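Sunday, late

Stayed in and read about the future again, when I should have been cleaning the gutters. Ilance says its arms will be doing the work of a whole repair bench "within reach of today's budgets." Whose reach, they don't say. I have 240 bookmarks on this subject and a kitchen sink full of pans, so draw your own conclusions.

Spent most of the morning on the computer question. Swapping a memory stick takes me 12 minutes, two of them work and the rest spent looking for the screwdriver. You push until it feels wrong, then push a bit more, and it clicks. I have no idea how you'd write that down for a machine.

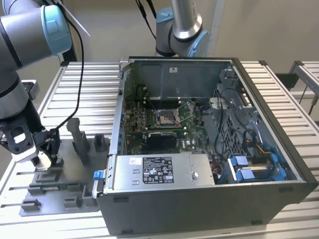
Two arms and one open desktop. The narrow green board is on the fixture at left, under the gripper.

I like the blue latch and trays. Somebody at a computer company wanted a tired person to know where to put their thumb, and now the arms may get the benefit. The wires are another matter. I've lost whole evenings to wires – they drift back over whatever you just cleared.

My guess is that the shop floor goes first, where everything can be bolted down and held between guides. My house has nothing bolted down, including the banister. Give it 15 years before anything with a gripper sorts my cable drawer, and it will want a raise by noon.

Did the pans at ten. Gutters still full.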